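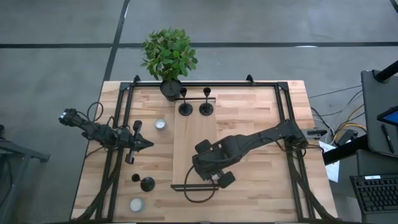 The wooden table and its plant at Vostent, Brakier

Letter Editor (part-time, three days a week)
Vostent, Brakier office
$60 an hour, starting in January

Somewhere in your house there is a letter you have not finished reading. It came from a utility or a benefits office or the people who look after your parking permit. It opened with "Please be advised," and by the second paragraph it had mentioned a schedule, an enclosure and a prior notice, and you put it on top of the refrigerator to deal with later. It is still there.

We rewrite those letters. Vostent is a small editing shop that works for water districts, county offices, credit unions, clinics and the occasional landlord with a conscience. They send us the letters that make their phones ring, and we send back letters that make the phones ring less. It's a modest ambition and it pays the rent.

We need another editor. The last one has gone off to write novels, in which we are told people also receive letters.

What the work is like

Most of your time will go to the Karpenko job. Karpenko is a regional water and sewer billing company, and over the years it has piled up 2,641 standard letters. Many of them say the same thing in slightly different moods. There is a shutoff notice that thanks the customer for being a valued customer. There is a letter whose whole purpose is to say that an earlier letter should be ignored, and another letter correcting that one. There is a letter about a dog, and it isn't clear whether the dog was one dog or any dog.

You'll take these a batch at a time and decide which to keep, merge or quietly bury. The ones we keep, you'll rewrite. Then you'll get on a call with somebody at Karpenko who is fond of the word "remit," and you'll explain, kindly, why "pay" is a nicer word. Sometimes you will lose. We have all had to live with a "remit" or two.

The rest of the week is whatever has come in. Recent jobs include a clinic's missed-appointment letter that managed to sound hurt, a set of property tax notices, a school lunch form with a footnote to a footnote, and the sign in a municipal swimming pool that listed so many forbidden activities that children were using it for ideas.

You will not be writing slogans. You won't be asked to give anyone a brand voice. If a client wants their late-fee notice to be playful, part of your job is to talk them down.

A normal day

We start at 9 and stop at 5, and we mean the second part. Mornings are quiet. People read and mark things up, mostly on screen, though a printed page still shows you things a screen hides and we have a printer that works on most of the occasions when you ask it nicely.

After lunch we read aloud. Every letter that leaves the office gets read out by someone who didn't write it, in a normal voice, to at least one other person. If the reader stumbles, the sentence goes back. If the listener can't say what they're supposed to do next, and by when, the whole letter goes back. It can be a humbling half hour. You will hear your own careful paragraph come out of a colleague's mouth sounding like a hostage statement, and you'll fix it, and the next day you'll be the one reading.

Once a month we test letters with people who do not work in offices and have no reason to be polite to us. We sit with them while they read. We keep our mouths shut, and that takes more training than the editing does.

Who we're hoping for

You've edited or written plain text for a living, or close to it. That might be newspapers, insurance, patient leaflets, museum labels, union bulletins or tech support. We once hired someone on the strength of a very good lost-cat poster, and we would do it again.

You can tell a long sentence that's doing some work from a long sentence that is lost. You don't think short is the same as clear. "Failure to comply will result in action" is short.

You can read a regulation without falling asleep or starting to talk like it. A good deal of what looks like fog in these letters is there on purpose: a statute says those exact words must appear. You'll need to find out which words are truly required and which ones are just standing next to them hoping to be mistaken for law.

You're able to disagree with a lawyer and still be invited to the next call.

You care about the person at the other end. The reader of a shutoff notice is having a worse day than you are. They may be reading in their second language, on a bus, with a child on one knee. We don't want them charmed. We want them to know the amount, the date and the phone number, and to know that the payment plan exists before they give up and turn the page over.

Things you don't need: a degree in anything particular, a portfolio site, strong feelings about the serial comma. (You can have the feelings. We have a house rule and you'll be asked to follow it.)

The style guide

There is one. It runs to 4,000 words, and we know how that looks for a company that shortens things. Each of us has tried to cut it and each of us has come back having added a section. If you can get it down to something that fits in a coat pocket, we will be grateful and probably a little sore.

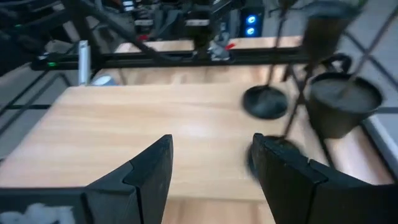 The tools, such as they are

Drafts live in Teveck, our document system. Teveck does two things well: it keeps every version, and it shows who changed what. It does a number of other things too, including a daily message of encouragement that we haven't found out how to turn off. You will be shown around it in your first week. No prior experience is expected, and frankly we'd worry about anyone who claimed it.

You'll get a laptop, a decent chair and a lamp. Bring your own mug. The shared ones have histories.

The office

We're in Brakier, on the ground floor, a short walk from the bus station and an even shorter one from a bakery that has done measurable harm to our afternoons. You'd be here for at least two of your three days. The reading aloud works badly over video, where everyone sounds like a hostage whatever they're reading. The remaining day you can work wherever you like, as long as the client can hear you over it.

The front door has a step. There is a level entrance around the side, wide enough for a wheelchair, and it's kept unlocked during working hours. If anything else about the building or the hours would get in your way, tell us early and we'll sort it out before the interview.

Pay and other practical matters

The rate is $60 an hour. It is the same for everyone doing this job, so there's no need to prepare a speech. You'll be an employee, with paid leave and paid sick days in proportion to your hours. You will not be asked to be a contractor with an employee's calendar.

There's a trial period of three months. It runs both ways, and at the end of it we'll sit down and say plainly how it went. We're supposed to be good at that.

The days are up to you within reason. Pick your three and stick to them, so clients know when to expect an answer. Overtime is rare. The one busy stretch comes when the tax notices go out, and if you stay late you're paid for it.

There is room for the job to grow if the Karpenko letters turn out as badly as we think they will. We can't promise that, so please don't take the post counting on it.

How to apply

Send us three things.

First, a letter you received and couldn't bear. Black out anything private. It can be from a bank, a school, a hospital, a gym that would not let you leave. If it came from us, we'd like to know.

Second, your rewrite of that letter. Keep whatever has to be kept. If you had to guess at a fact, make the guess and mark it so we can see.

Third, a note of no more than one page telling us what you changed and what you left alone. The second part interests us more. Anyone can take a red pen to "pursuant to." We'd like to see something you were tempted to cut and didn't.

A résumé is welcome if you have one handy, and we'll read it last. Please skip the cover letter. We've read a lot of cover letters, and it seems cruel to make people write in exactly the style we'd be paying them to remove.

What happens next

Everyone who applies gets a reply, and it will have a yes or a no in the first sentence. If it's a yes, we'll ask you in for a morning. You'll meet the people you'd be working with, look over a real letter with us, and take a turn at reading one aloud. You're paid for the morning at the full rate whether or not you get the job. We won't ask where you see yourself in five years or what kind of tree you'd be.

If it's a no after the morning, we'll tell you why, in words you won't have to read twice. If the reason is that somebody else was better, the letter will say so.

Applications go to the hiring address on our contact page, with "Letter Editor" in the subject line. Questions can go to the same place. Please don't begin them with "I am reaching out."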